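Open Cube Shelving: Your Questions Answered

Last updated 25/05/2018

Juvico has been selling storage furniture since 1991, and the white open cube unit is the piece we are asked about most. The answers below cover buying, putting together, filling and looking after it. They apply to both sizes, the Loltov (tall) and the Somogyi (low and wide), unless we say otherwise.

BEFORE YOU BUY

What is the difference between the Loltov and the Somogyi?

Only the shape. The Loltov goes upwards and suits an alcove or a narrow wall. The Somogyi is lower and longer, so it can go under a window. The panels, fixings and finish are the same, and the two can stand side by side.

Does it have a back?

Yes. The cubbies are closed at the back and open at the front. If you want to use the unit in the middle of a room as a divider, bear in mind that one side will be the plain back panel.

Can I get doors or drawers for it?

Not from us. The Vurketis range of fabric boxes was made for this unit and fits both sizes. Boxes from other shops may fit as well, but measure the inside of the cubby and not the outside of the unit, as the panels take up some of the width.

Is the white the same as the older Juvico white?

Not quite. The finish changed slightly in February and is a little less yellow than before. If you are adding to a unit you already own, ask for a sample piece first. Samples are free and you do not need to send them back.

PUTTING IT TOGETHER

How long does it take?

Allow an afternoon if you are on your own. Two people will be quicker, and you will need a second person in any case to stand the unit up.

What tools do I need?

A cross-head screwdriver, a rubber mallet or a hammer with a folded cloth over it, and a spirit level. The hexagonal key is in the bag of fixings. Please do not use a power driver on the panels. The screws only need to be firm, and a driver can split the edge.

Can I build it on a tiled floor?

Yes, but put a blanket or the flattened box down first. The corners of the panels chip easily if they are knocked against a hard floor.

Why are there small holes in the upright panels?

They are for shelf pegs. You can leave them open, and most people do. If they bother you, press a white cover cap into each one. Caps come in bags of 10 and can be ordered from the spares page. Do not fill the holes with putty if you think you may want to add a shelf later on.

My unit rocks slightly. Is it faulty?

Probably not. Floors are seldom quite level, and tiles can sit a little higher at the joints. Put the spirit level across the top, find the low corner and slide a thin plastic packer under it. Check again after a week with things on the shelves. If it still rocks, look at whether all the screws on the lowest row are tight.

Does it have to be fixed to the wall?

The Loltov must be. The bracket is in the box, but the wall plug and screw are not, as the right sort depends on your wall. For the Somogyi we recommend it, and in a home with small children you should treat it as a must.

What if there is a skirting board in the way?

The unit will stand a little forward of the wall. You can leave the gap and use the longer bracket, which is sold as a spare, or cut the skirting to suit. We would leave it alone in a rented home.

FILLING THE SHELVES

Where should heavy things go?

In the bottom row. Books, files and records belong there, with lighter things above. Spread the weight along the row and try not to put it all at one end. The weight limit for each shelf is printed on the last page of the instructions.

I have just emptied mine to sort everything out. Where do I start?

Leave it empty for a few minutes more and wipe it out, working from the top down. Then put back the large items first. They will only go in a few places, and the small things can be fitted in afterwards.
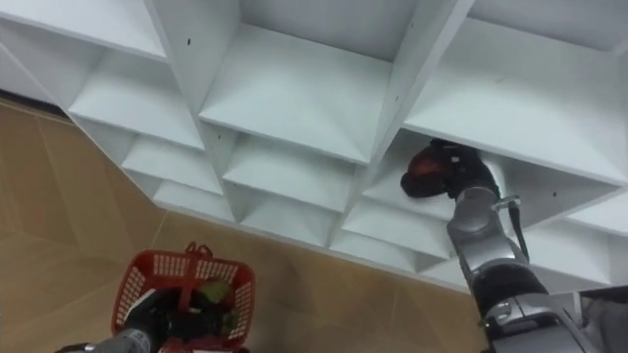 CLEANING AND CARE

What should I clean it with?

A soft cloth, wrung out in warm water with a drop of washing-up liquid, then a dry cloth. Go into the back corners, where dust gathers. Avoid scouring creams and anything with bleach in it.

How do I get marks off the white panels?

Pencil and shoe marks usually come off with a damp cloth. For felt pen, try a little surgical spirit on cotton wool, on a spot that will not show. Scratches cannot be polished out, but a white touch-up pen makes them harder to see.

Can it go in a bathroom or a garage?

No. The panels do not like damp and the edges will swell. A dry utility room is fine, provided the unit is kept clear of the washing machine.

How do I move it to another room?

Empty it completely, undo the wall bracket and lift it with someone at each end. Do not drag it, even a short way. Dragging puts strain on the lower joints and may mark the floor. For a house move, take it apart and keep the screws in a labelled bag.

DELIVERY, SPARES AND RETURNS

How is it delivered?

Flat, in two boxes for the Loltov and one for the Somogyi. Delivery takes around 6 working days. The driver will bring the boxes to your front door but not upstairs.

A part is missing. What do I do?

Look in the polystyrene and the folds of the box first, then use the spares form with the part number from the instructions. If you are ordering the long wall bracket, it is part 291.

Can I return it once it is built?

Only if there is a fault. Unbuilt units can be returned in the original boxes.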